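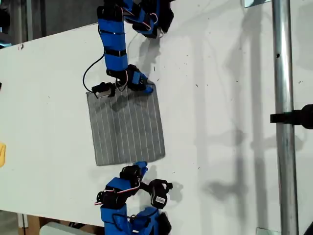 **Ostap Pylypenko elected to the Skestcombe Fellowship**

The Council is pleased to announce the election of Dr Ostap Pylypenko to the Fellowship, in recognition of his work on the magnetic properties of thin metal films. His election was confirmed at the summer meeting on Jun 28, 2026.

Dr Pylypenko joined the Tander Laboratory as a research assistant and became head of its low-temperature group six years later. His early papers dealt with spin relaxation in copper and silver. He has since turned to layered materials, and his survey of 744 published measurements, issued in February, is now used in teaching at Skestcombe and elsewhere.

He has served as a member of the Stelmakh Prize panel, as secretary of the Physical Sciences Section and, for two terms, as editor of the Section's proceedings. He continues to supervise doctoral students and to give the opening lecture of the graduate course.

The Fellowship carries an annual research allowance of £3,000. Dr Pylypenko will deliver his inaugural lecture, "Slow Spins in Cold Metals", in the Boleo Room during the autumn term. The room seats 200, and 100 places will be held for students until one week before the lecture. Members wishing to attend should apply in writing to the Section office.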